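Handbuch Küchenausstattung Haus Iltberg
Abschnitt 4: Besteck, Stäbchen und Kochhölzer

Dieser Abschnitt gilt für das Metallbesteck, die Essstäbchen und die langen Holzteile, die in der Küche offen aufbewahrt werden. Messer und Scheren sind in Abschnitt 6 beschrieben.

4.1 Besteck prüfen

1. Das Besteck einzeln aus der Schublade nehmen. Nicht bündelweise greifen, die Griffe zerkratzen sich sonst gegenseitig.
2. Jedes Teil am Griff fassen, senkrecht halten und von beiden Seiten ansehen.
3. Bei Löffeln mit strukturiertem Griff auf Rückstände in den Vertiefungen achten. Mit einer weichen Bürste nacharbeiten.
4. Die Laffe mit einem trockenen Tuch auswischen. Kalkflecken mit verdünntem Essig entfernen, dann klar nachspülen.
5. Verbogene Teile aussortieren und unter der Bestellnummer 109 nachbestellen. 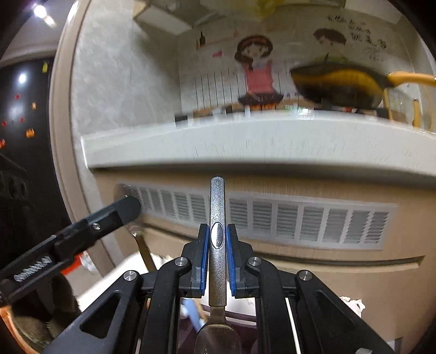 Abb. 4-1: Metalllöffel mit strukturiertem Griff und kleinem ovalen Emblem.

Hinweis: Das Emblem gehört zur Prägung. Keine Polierpaste darauf verwenden – sie setzt sich in den feinen Linien fest und trocknet grau auf.

Achtung: Lüftungsgitter unter der Arbeitsfläche immer frei halten. Keine Tücher davorhängen und keine Behälter davorstellen.

4.2 Behälter vorbereiten

Für die langen Teile ist ein offener Kunststoffbehälter vorgesehen. Die Farbe spielt keine Rolle. Der Behälter muss auf ebener Fläche sicher stehen und darf auch gefüllt nicht kippen.

1. Behälter mit warmem Wasser und etwas Spülmittel auswaschen. Für eine Füllung genügen 1.000 ml.
2. Den Rand mitreinigen, auch an der Unterseite.
3. Behälter umgedreht abtropfen lassen und innen trockenreiben.
4. Ein weißes Tuch auf dem Tisch ausbreiten und von der Mitte nach außen glattstreichen. Leichte Falten stören nicht.
5. Behälter auf das Tuch stellen, mit Abstand zur Tischkante.

Achtung: Holzteile, die länger als 44 cm sind, gehören in den Hochschrank. Im offenen Behälter bringen sie ihn zum Kippen.

4.3 Holzteile und Stäbchen einsortieren

1. Schwere Teile mit dickem Griff zuerst einstellen. Sie kommen an den Rand.
2. Lange, dünne Stäbe danebenstellen. Sie dürfen schräg am Rand anliegen.
3. Essstäbchen vor dem Einsortieren einzeln auf das Tuch legen. Mit dem Finger vom dicken Ende zur Spitze fahren und auf Splitter achten.
4. Leicht gebogene Stäbchen können weiter benutzt werden, wenn beide Spitzen beim Greifen aufeinandertreffen.
5. Stäbchen immer paarweise einstellen, das dicke Ende nach unten. Einzelne Stäbchen bleiben auf dem Tuch liegen, bis das zweite gefunden ist.

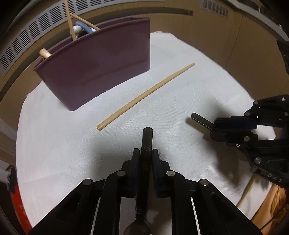 Wie oft sollen die Holzteile geölt werden?
Zweimal im Jahr reicht bei normaler Benutzung, zum Beispiel im Oktober und noch einmal im Frühjahr. Dünn auftragen, über Nacht einziehen lassen und am Morgen den Rest abwischen.

4.4 Abschluss

1. Tuch ausschütteln. Ausgefranste Stellen am Rand mit der Schere kürzen, nicht abreißen.
2. Tuch bei Flecken zur Wäsche geben. Der Wäschekorb wird samstags abgeholt.
3. Fehlende Teile in die Liste am Kühlschrank eintragen.

Hinweis: Unbehandeltes Holz nicht in die Spülmaschine geben.

Weitere Abschnitte
Abschnitt 3: Tische und Tischwäsche
Abschnitt 5: Töpfe und Deckel
Abschnitt 6: Messer und Scheren
Spülmaschine Cillent: Kurzanleitung
Ersatzteile bestellen bei Katska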